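3.2 Emptying the dryer

Laundry work in the shared rooms was recorded as a chain of small jobs: sorting, loading the washer, moving the wet load across, drying, emptying, and folding. This section deals with the fifth of these, which took up more of the users' time than we had planned for. 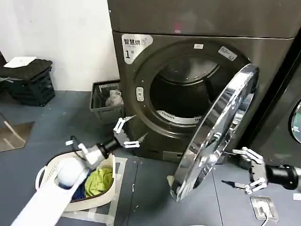
Figure 4. Front-loading dryer with the door fully open. The white lint filter strip lies along the lower curve of the opening.

The machines in the Zadthorpe building are stacked or built in pairs, and the dryers open at the front. The label on the dryer in Figure 4 carries the characters 智慧烘 and the number 1. Residents used the number when they spoke about a machine ("mine is in one"), and we keep their usage in the notes.

We broke the job into four steps: opening the door, taking out the bulk of the load, checking the drum for small items, and cleaning the lint filter. Closing the door was coded separately, as many users left it open when they walked away. In total 229 emptying episodes were coded by two of the authors, Stefanou and Psarras. Where they disagreed about the start of a step, the earlier time was used.

Opening the door. The door of a front loader swings to one side and takes up floor space while it is open. In Figure 4 it swings to the right, with the latch fitting on the left side of the opening. A basket set down on the right before the door is opened has to be moved again. Users who knew the room put the basket on the left or held it against the hip. First-time users mostly put it wherever there was space, and moved it once they had pulled the door.

Taking out the bulk. Most loads came out in two or three armfuls. Sheets and duvet covers were the exception. They tended to wrap around smaller clothes, and users either pulled the whole bundle out at once or reached in and unwound it inside the drum. The second way was slower, but fewer items fell on the floor. We did not find that either group was happier with the result when asked afterward.

Checking the drum. The drum in Figure 4 is dark inside, and its back wall is in shadow. This matters for dark socks and underwear, which are hard to tell from the wall behind them. Users dealt with it in different ways. Some bent down and looked, some swept a hand around the drum without looking, and a few turned the drum by hand so that anything stuck to the upper side would drop. Krasniqi, who kept the lost property list for the room, noted that single socks were the most common entry by a wide margin, followed by washcloths. Items were listed under the number of the machine they were found in, so they can be matched to the episodes in the table in Section 4.

Cleaning the filter. The filter strip sits at the bottom of the opening, and clothes are pulled directly over it on the way out. Users who cleaned it at all did so last, with the basket already full and standing on the floor or a nearby shelf. Only 40 of the coded episodes included this step. In the interviews several residents said they thought cleaning was done by the building. Others knew about the filter but said they cleaned it before a load, so we went back and checked the start of their next visit where we had one. That check did not change the count, which covers emptying only.

Two points about the coding should be noted. First, a step was counted once per episode even if the user returned to it, for instance by going back to check the drum after starting to fold. Second, we did not code conversations, although a good part of the longer episodes was spent talking to someone else in the room. Pearce has suggested removing these stretches before comparing times. We have left them in for this section and report both versions in Section 4.

The folding step is described in 3.3. It begins when the first item is laid flat or held up by its corners, whether or not the dryer door has been closed by then.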